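Aranda 2 oz Silver Round, Antique Finish

Item no. 795
Availability: In stock
Ships from our Medham vault

The Aranda series from Juder returns with a second design, and for the first time it is offered in a 2 oz weight. Each round is struck in .999 fine silver at the Mitex facility and then given an antique finish by hand, so the shading in the recessed areas differs a little from piece to piece.

Product highlights:
Contains 2 troy oz of .999 fine silver
Mintage limited to 4000 rounds
Arrives in a clear capsule
Second release in the Aranda series
Multiples of 200 ship in a sealed box from the mint

The obverse shows a heron standing in reeds with its wings half open. The word ARANDA runs along the upper rim. The artwork is by engraver Ramiro Villalobos, who also drew the first design in the series.

On the reverse is the Juder tower mark inside a ring of oak leaves. The weight and purity are stamped below it. The edge is reeded.

This is a privately minted round. It has no face value and is not legal tender in any country. The price is based on the spot price of silver plus a fixed premium per round, and it updates during market hours. Your price is locked when you place the order.

The antique finish should not be polished or dipped. Silver cleaners will strip the dark tone and leave the surface uneven. Keep the round in its capsule and store it somewhere dry. If you need to take it out, hold it by the edge.

Payment and shipping

We accept bank wire, paper check and major credit cards. Wire and check orders get the lower price shown in the table. Orders paid by wire usually leave the vault on the next business day. Checks are held until they clear. Every package is insured until it is signed for, and the outer box carries no mention of the contents.

Ordering online

Add the rounds to your cart, choose a payment method and confirm. Orders placed before 3 p.m. are processed the same day. Changes after the price is locked have to be made by phone.
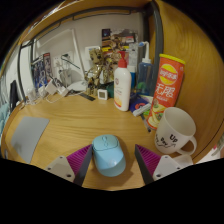 Order from your desk at any hour.

Sealed boxes of the 2 oz round are expected back in September. To be told when they arrive, enter your email address under Stock Alerts.

Related items
Aranda 1 oz Silver Round, First Design
Juder 10 oz Silver Bar
Capsules for 2 oz Rounds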